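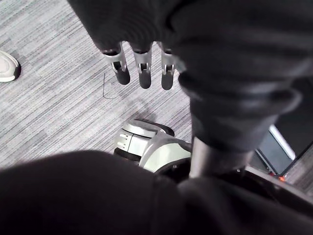

Cudimow Fabric Cover Set for Robot Arms and Hands: My Review After 11 Weeks

Rating: 4 out of 5
Price paid: $319 for the two-arm set, shipping included
Used for: recording teleoperated demonstrations, most afternoons

I put off buying covers for way too long. They felt like a vanity purchase, the robot version of seat covers, and $319 is a silly amount of money for what is basically a pair of long black sleeves with mitts on the end. But we record a lot of demonstrations here at Whitcombe, our two arms have cable bundles that snag on everything, and one afternoon in March I lost a whole session to a connector that had been slowly tugged loose by a table edge. I ordered the set that evening.

If you're in the same boat (people driving the arms by hand, cameras rolling, a model getting trained on whatever comes out the other end), I hope some of what follows saves you a bit of trouble. If your arm sits in a cage and does the same move all day, you can probably skip covers altogether, or get something much tougher.

What you get

Two arm sleeves, two hand covers, a body piece, a bag of hook-and-loop straps and one folded sheet of instructions with drawings so small I ended up taking a picture of them with my phone and zooming in. Everything is matte black and soft. You can get it in gray too, and I'll come back to color, because I have opinions!

The hand covers are cut so the cloth gathers up behind the knuckles and the fingers stick out, joints and rubbery tips and all. I was relieved about that. I've tried a full glove before (homemade, stretchy, a disaster) and it changed how the fingertips gripped so much that everything we'd recorded bare-handed might as well have come from some other robot. With these, the parts that touch things are the same parts that touched things before. Our old recordings and our new ones at least agree on what a fingertip feels like to a coffee mug.

Getting them on

The first time took me most of a morning. The sleeves go on from the hand end, like pulling a sock onto someone who won't help, and you have to power down, fold the arm into a shape it doesn't love, and feed the cloth over the elbow a little at a time. The sheet says to do the hand cover last. Do it first. Once the sleeve is on you can't get your own fingers in behind the wrist to find the strap, and I did a fair amount of muttering before I gave up and started over.

By the third or fourth go I had it down to a coffee break. The straps are good and grippy, and they've held up better than the ones on my winter gloves. One loop did pull out at the seam on the left side and I sewed it back with upholstery thread. It's still there.

How they behave while recording

The part I care about. A demonstration is only useful to us if the person driving can relax and do the task the way a person would do it, and before the covers, everyone who sat down at the controls drove like they were carrying soup. You'd see it in the data: big wide detours around nothing, because the driver was thinking about the cables and not about the towel they were supposed to be folding. With the covers on, people get closer to things. They let the forearm brush past the edge of a box. The motions got shorter and more natural within a day or so, and I hadn't even told the drivers that was what I was hoping for.

We record with Stodidach, which stores the joint positions and all the camera streams together and lets you flag an episode as good, bad or "look at this later." Over the 11 weeks we saved 753 episodes with the covers on. I went back through them for this review (yes, all of them, on fast playback, with snacks) and marked 67 as bad. Most of those were the ordinary kind: dropped object, driver sneezed, someone forgot to reset the table. But a chunk of them were the covers' fault, and they were nearly all the same problem, so let me get into that.

The bunching problem

Loose cloth moves. When the hand points down, the fabric slides toward the fingers and hangs there in folds, and if you have a camera at the wrist like we do, those folds end up in the view. With the hand level you hardly notice. Swing it down toward the floor for a pickup and suddenly a big soft dark shape is taking up a good part of what the camera gets to see, and the sleeve is in there too.

Is that bad? It depends what you're after. A learning system doesn't mind some black cloth in the corner if the cloth is always there and always looks much the same. What it does mind (well, what my training runs minded) is cloth that covers the object in some episodes and leaves it in plain view in others, when the hand is doing exactly the same thing in both. The driver is usually watching with their own eyes from across the room, so they pick the thing up without a hitch, and the recording says "perfect grasp" while the wrist camera saw mostly laundry. You're teaching the model to act on something it couldn't see.

My fix was boring. I took in the hand covers with a few stitches behind the wrist, added a second strap, and put a line on our start-of-session list: point both hands at the floor, look at the wrist feeds, tug the cloth back. It takes no time. After I started doing that, the bunching episodes pretty much dried up. I do wish Cudimow would sell these in more than one size, though! Our arms are Esard arms, on the slim side, and I suspect a chunkier arm would fill the sleeve out and never have this trouble.

Black or gray

Get the black unless your floor is black. I know gray looks friendlier in the catalog. Our carpet is a streaky gray, and when I borrowed a gray sleeve from the group down the hall to compare, the edge of the arm just melted into the floor on the overhead camera. With black on gray carpet the outline stays crisp from every angle we record from. It also kills reflections, and I hadn't expected to care about that, but the bare housings used to pick up a bright streak from the ceiling lights that wandered around as the arm moved.

The downside is that matte black up close is a hard thing for cameras on auto exposure. When the cloth fills a lot of the view, the camera tries to brighten everything and the floor and table wash out. Lock your exposure before you start. I lost a morning's worth of nice drawer-opening demonstrations to this before I figured out what was going on, and I was a little grumpy about it because I knew better.

Also, lint. So much lint. Keep a roller at the station.

One more thing before you swap mid-project

If you already have a pile of recordings from bare arms, think hard about when you switch. I switched partway through a task, and the model trained on the mix was noticeably clumsier than the one trained on either pile alone. More covered episodes helped. What helped the most was making sure every task and every starting layout had some episodes from both setups, so there wasn't one task that was always bare and another that was always covered. My advice is to switch between tasks and write down the date somewhere your whole group can find it. Stodidach has a notes field on each session. Use it! I now type the cover color in there every time, along with which straps are on, and it has already saved me an argument.

Cleaning

The sleeves go in a cold wash and hang dry overnight. The label says not to use a dryer and I have obeyed the label. They've been through the wash a handful of times and the black has barely faded. The body piece holds dust the worst, being the widest flat-ish bit of cloth on the machine, and I mostly go over it with the roller between sessions and leave it on.

What I like

Drivers relax, and their demonstrations look more like something a person would do
Fingertips stay uncovered, so grip doesn't change
Nothing has snagged since they went on
Strong outline against our floor, far fewer shiny spots
Washable

What I don't

One size, and too roomy at the wrist for slim arms
Cloth slides toward the fingers when the hand points down
Instructions are tiny and in the wrong order
One strap loop came unstitched
$319 still stings

Would I buy it again?

Yes, and I'm about to, for the second station. I'm taking off one star for the wrist fit, since anybody recording with a wrist camera is going to run into it in the first hour and a drawstring would solve it for pennies. If you can sew even a little, you'll be fine. If you can't, ask for extra straps when you order. I asked, they tossed in a second bag at no charge, and I've used every one of them.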